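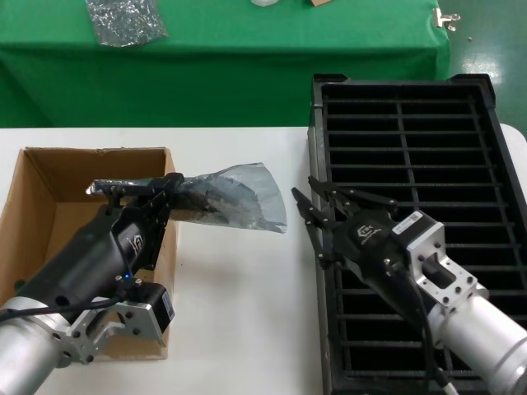 Warum zeigt die Aktionsseite einen höheren Spendenbetrag an als der Auszahlungsbericht?

Die Aktionsseite liest den Betrag aus dem Zähler des Spendenmoduls, der Auszahlungsbericht dagegen aus den abgerechneten Bestellungen. Stornierte Bestellungen werden im Bericht abgezogen. Im Zähler bleiben sie stehen, wenn die Rückmeldung der Zahlungsschnittstelle ohne Positionsnummer eintrifft.

Ticket 3514
Produkt: Praketti Shop, Spendenmodul Kedus
Bereich: Benefizartikel, Anzeige und Abrechnung
Priorität: mittel
Gemeldet von: Ya-wen Au
Status: gelöst

Meldung

Wir verkaufen über Praketti ein T-Shirt zugunsten der Hausaufgabenhilfe Vama. Auflage 1000 Stück, pro verkauftem Shirt gehen fünf Euro an den Träger. Die Abführung ist als Festbetrag hinterlegt, nicht prozentual. Auf der Aktionsseite steht seit heute Morgen ein Spendenstand von 2455 Euro. Im Auszahlungsbericht stehen für denselben Zeitraum 2390 Euro. Den Bericht habe ich zweimal neu erzeugt, beide Male mit gleichem Ergebnis. Der Browser-Cache ist geleert, ein zweiter Rechner zeigt dieselben Werte. Der Träger fragt nach, welcher Betrag im Oktober überwiesen wird. Bitte um Klärung vor der Auszahlung.

Ya-wen Au

Verlauf

09:12
Ticket angenommen. Auszahlung für die Aktion manuell gesperrt, damit kein Lauf mit dem falschen Wert startet. Der Verkauf bleibt aktiv.

09:30
Konfiguration geprüft. Spendenart: Festbetrag je Artikel. Betrag: 5,00 Euro. Steuerbehandlung: ohne Aufschlag. Die Einstellung wurde seit Anlage der Aktion nicht geändert. Eine Rundungsdifferenz scheidet bei Festbeträgen aus.

09:48
Zeitzone verglichen. Shop und Spendenmodul laufen beide auf Ortszeit. Zwischen Mitternacht und dem Ende des Nachtlaufs liegen keine Bestellungen, die einem falschen Tag zugeordnet sein könnten.

10:05
Export der Bestellungen gezogen und gegen die Buchungen im Spendenmodul abgeglichen. Ergebnis: 13 Bestellungen haben im Shop den Status "storniert", im Modul aber weiterhin den Status "gezählt". Jede davon enthält genau ein Aktionsshirt. 13 mal 5,00 Euro ergibt 65,00 Euro. Das entspricht der gemeldeten Differenz.

10:20
Rückfrage an die Melderin: Wurden die Stornos im Shop-Backend ausgelöst oder direkt beim Zahlungsdienst?

10:41, Antwort Ya-wen Au
Direkt im Zahlungsportal von Cheng. Im Backend war der Knopf für die Erstattung bei diesen Bestellungen ausgegraut. Es handelt sich durchweg um Größentausch: Die Kunden wollten eine andere Größe, wir haben erstattet und sie haben neu bestellt.

10:55
Verhalten nachgestellt. Testbestellung mit einem Aktionsshirt angelegt, Zahlung bestätigt, Zähler steigt um 5,00 Euro. Erstattung im Portal von Cheng ausgelöst. Im Shop wechselt der Status nach kurzer Zeit auf "storniert". Der Zähler bleibt unverändert.

Protokollauszug der Schnittstelle:

refund.received status=ok
refund.order matched
refund.line_item missing
counter.update skipped

Die Meldung wird der Bestellung zugeordnet, nicht aber der Position. Das Spendenmodul kennt nur Positionen und verwirft die Korrektur ohne Fehlermeldung. Im Fehlerprotokoll des Backends erscheint deshalb kein Eintrag.

11:15
Gegenprobe: zweite Testbestellung, Erstattung über das Backend. Hier wird die Positionsnummer mitgegeben, der Zähler sinkt wie vorgesehen. Beide Testbestellungen anschließend gelöscht, Zählerstand wieder 2455 Euro.

11:32
Ausgegrauter Knopf geprüft. Ursache ist die Rolle "Aktionsverwaltung". Sie darf Bestellungen ansehen und versenden, aber keine Erstattungen auslösen. Die Rolle ist so ausgeliefert. Erweiterung auf Kundenwunsch möglich.

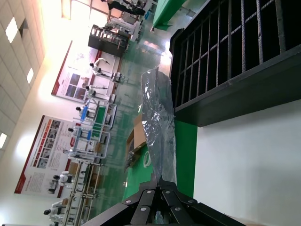

Ursache

Zwei Umstände treffen zusammen. Die Rolle der Melderin enthält das Recht "Erstattung auslösen" nicht, daher der Umweg über das Zahlungsportal. Erstattungen aus dem Portal kommen ohne Positionsnummer zurück und werden vom Zähler übergangen. Der Auszahlungsbericht ist davon nicht betroffen, er rechnet aus dem Bestellstatus. Richtig ist der Wert 2390 Euro.

Lösung

1. Backend öffnen, Bereich Spenden, Aktion auswählen.
2. Unter "Wartung" den Punkt "Zähler aus Bestellungen neu aufbauen" starten. Während des Laufs keine Bestellungen stornieren.
3. Abschlussmeldung abwarten. Aktionsseite neu laden und mit dem Auszahlungsbericht vergleichen.
4. Unter "Benutzer und Rollen" der Rolle "Aktionsverwaltung" das Recht "Erstattung auslösen" zuweisen. Die betroffenen Benutzer müssen sich neu anmelden.
5. Erstattungen für Aktionsartikel bis zur Korrektur der Schnittstelle nur noch im Backend buchen.

Der Neuaufbau ändert weder Bestellungen noch bereits erzeugte Berichte. Der Bestand der limitierten Auflage wird gesondert geführt. Wer erstattete Shirts wieder verkaufen will, muss sie im Lager einzeln zurückbuchen.

Rückmeldung

13:04, Ya-wen Au
Neuaufbau durchgelaufen, die Seite zeigt jetzt 2390 Euro. Rolle ist angepasst, der Knopf ist aktiv. Noch eine Sache: Auf der Seite stand der höhere Betrag mehrere Stunden öffentlich. Lässt sich ein Hinweis einblenden, dass der Stand vorläufig ist?

13:19
Möglich über das Textfeld "Zusatz zum Spendenstand". Vorschlag: "Vorläufiger Stand. Maßgeblich ist der abgerechnete Betrag nach Abzug von Stornierungen." Der Text erscheint direkt unter dem Zähler und auch in der Mobilansicht. In der Bestellbestätigung wird er nicht ausgegeben.

13:40, Ya-wen Au
Eingetragen, wird angezeigt. Der Träger ist über den Betrag informiert. Auszahlung kann freigegeben werden.

13:46
Sperre aufgehoben. Die fehlende Positionsnummer ist als Fehler an die Entwicklung von Kedus weitergegeben, zusammen mit dem Protokollauszug von 10:55. Ein Termin für die Korrektur liegt noch nicht vor. Ticket geschlossen.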